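Chapter 5
Suspension from Public Office

When a person who holds public office is accused of a serious wrong, the government must decide what to do before the facts are known. It may leave the person at work, ask for a resignation, or suspend. This chapter deals with the third choice.

A suspension is a temporary measure. The office holder keeps the title but may not use its powers, enter the workplace without permission or give orders to staff. In most systems the salary continues, although some laws allow it to be reduced. A dismissal, on the contrary, ends the appointment and normally needs a finding that the accusation is proved.
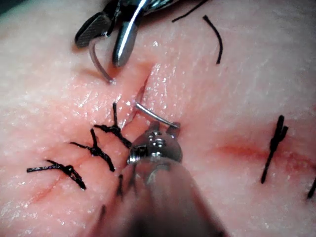 The difference looks simple on paper, but in practice it is often forgotten. Newspapers write that an official "was removed", and the public understands that guilt is already decided. For this reason many governments now publish a short statement together with the order – it names the legal basis, the length of the suspension and the body which will make the inquiry.

We will study two cases. In Dristbridge, the head of the public health office was suspended for 59 days after a complaint about the purchase of hospital equipment from the supplier Wevari. The inquiry found weak record keeping and no personal gain, and the official returned to work. In Usotthorpe, a similar complaint against the director of training was never investigated, and the suspension continued until the contract expired.
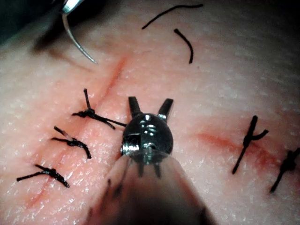
Figure 5.2. Open instrument jaws at a suturing practice pad.

The two cases are discussed in the Figueiredo report, which we will use in the second half of the chapter. Its main question is who should have the power to suspend: the person who made the appointment, or an independent body.

After reading this chapter, you should be able to explain how suspension differs from dismissal, and to say which rights the office holder keeps during the inquiry.

5.1 The legal basis of suspension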